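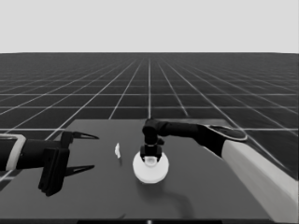 Can you test a two-arm build before the second arm has been paid for? You can test most of the movement in simulation, though you will still need to set the grip on the real thing.

The two-arm bench at Treltwood workshop has been running on screen since June. Lumturie Georgiou set up the table and both arms in the simulator, and Vesna Janevski has been writing the moves. They are using a plain round white piece to practise on. One arm comes down on it from above and the other works from the left with its gripper open.

The first arm is bolted down and wired. Its controller is a Larnov board that Vesna had left over from the plotter, and it needed a new connector. The second arm is still in parts. We are short of eight M4 inserts and a length of cable chain, so if you have either at home please bring them in.

Vesna's move files are in the Zumgate folder on the shared drive. Run them at the slow setting first. File 17 has the wrist turning the wrong way and should be left alone until she has fixed it.

The build fund stands at some £500, enough for the motors but not the power supply – we are waiting on a price from Salcedo for that.

The next build session is on July 15, 2023, in the back workshop. Bring a laptop if you want to try the simulator. Safety glasses are on the hook by the door.

Treltwood Workshop newsletter | Contact the editors | Back to top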